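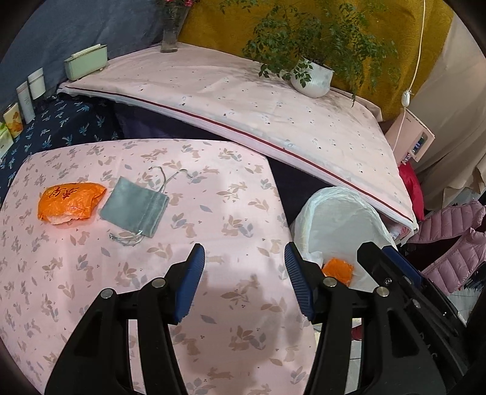

The inventory of the Akholm flat ran to 1,437 lines. Mercedes Cuadros had been engaged to reduce it to 80.

The instructions came from the executor, a Mr Pálfi, in a letter dated July 1, 2023. Items of monetary value went on Schedule A. Items of use went on Schedule B. The remainder was to be disposed of at the assessor's discretion, at a cost not exceeding $300. Sentiment was not a category.

She worked from the hallway inward. By the third afternoon she had cleared both bedrooms and the linen cupboard, keeping only the tablecloth with the rabbits on it, as she needed a soft surface for sorting. It was a pink fabric; the care label had been cut out. She entered it as line 1,102, tablecloth, printed, in use.

The kitchen drawers produced mostly duplicates. The last of them held two things: an orange plastic packet, crumpled, with brush-style characters across the top, and a grey-green drawstring pouch with a velvety nap. She set them side by side on the cloth.

The packet she could not read. She photographed the characters and sent them to a colleague at Fudside, who replied that the colour was dreadful and she would look at it after lunch. Mercedes wrote: packet, orange, crumpled, contents pending.

The pouch lay flat. She loosened the cord, put two fingers in as far as the seam, and found nothing. She turned it inside out. The lining was worn smooth in one place, an oval the length of her thumb, on the side that would have rested against a leg if the pouch had been carried in a pocket. Wear of that kind took years. She measured it at 41 millimetres by 26 and wrote the figures down, although the form had no field for them.

In May the neighbour had told Pálfi that the old man walked to the harbour every morning with one hand in his coat. This was on page six of the file, under Access and Keys. Mercedes had read it as a note about keys.

She went back through the lines already assessed. Line 212, stone, grey, oval, from bedside table. Disposed. The bin was still in the stairwell — collection was at seven — and she went down with a torch and the kitchen gloves. It took forty minutes.

The stone measured 40 by 25. She rinsed it, dried it on her sleeve and put it in the pouch, then drew the cord.

She struck out line 212 and amended the entry for the pouch to read: pouch, with contents. Under Schedule she wrote B.

Her phone buzzed on the counter. The packet, her colleague said, was tea.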